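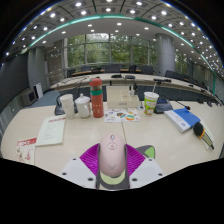

[drelalau-users] Re: Duplicate records after merging two exports

From: Man-sik Cho
Date: May 6, 2020
List: drelalau-users

> I merged the Ivitz export into our Jundby catalog and now have
> nearly 3000 records flagged as possible duplicates. Many of them
> are plainly the same article. The author's name is written family
> name first in one file and given name first in the other, and the
> journal title is abbreviated in only one of them. Is there a
> setting for this, or do I have to go through the list by hand?
> Also, should I raise the match threshold before I run it again?

There is no single setting. The flagged list is the output of the comparison step, and that step only sees whatever the normalizer hands to it. If the normalizer leaves "Family, Given" and "Given Family" as they are, the two strings score low on the author field and the record ends up in the uncertain band, even when title, volume and pages all agree. I would leave the threshold alone until the fields are clean.

Author order

Drelalau splits names on the comma. With no comma it treats the last word as the family name. This works for most of the Ivitz file, but it fails for two-part family names and for names transliterated without a fixed order. My own name comes out three different ways in the test set. The fix is to set the name rule per source file, in the import profile, before merging. Once the files are merged the source tag is still there, but the name rule no longer looks at it.

For records with several authors, check the separator too. Ivitz puts a semicolon between authors. The older Jundby records use a comma both between authors and inside each name, and the parser cannot tell these apart. We ended up converting the old records with a short script that assumes strictly alternating family and given names. It rejects any record with an odd number of parts, and the rejects do need to be read by a person.
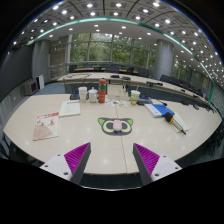 Journal titles are easier. Load the abbreviation table before the comparison and turn on expansion for both sides. Expanding only the incoming side is the default, and it causes trouble when your own catalog is the one with the short forms. If a short form maps to more than one full title, Drelalau takes the first match in the table without a warning. Sort the table so that the titles you hold come first.

Page ranges and years

Two things to look for here.

Page ranges may be shortened at the end, so that the last page has fewer digits than the first. The normalizer expands these only if the separator is a plain hyphen. A longer dash is passed through as text. Replace it first.

Years are worse. The Stojanovska bequest, which I believe is part of what you merged, has local calendar years in the year field and the Gregorian year in a note. No string comparison will bring those together. Copy the year from the note where there is one, and keep the original in a local field. Do not convert by subtracting a fixed offset – the calendar years overlap, and an issue from the start of the Gregorian year will be placed wrong. 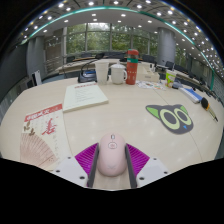 As for the threshold, the score is a weighted sum over the fields that are present in both records. A missing field is left out of the sum and does not count against the match. This means a thin record with only a title and a year can score higher than a full one. I use a minimum of 4 shared fields before any automatic merge, and 7 if the title is a generic one such as "Editorial" or "Book reviews". With that in place I have never needed to move the threshold from its default.

Order of work, then: restore the backup from before the merge, set the name rule per source, fix the separators, load the abbreviation table, repair the years, and run the comparison in report mode. Report mode writes nothing to the catalog. Compare the report against a sample you have checked yourself before turning on the merge.

One open point. The release notes from November say that the merge log keeps both original records. In my copy it keeps only the losing one, so a bad merge can be undone only if the surviving record has not been edited since. Could someone on a newer build check this? I can send a small test file off list.

Man-sik Cho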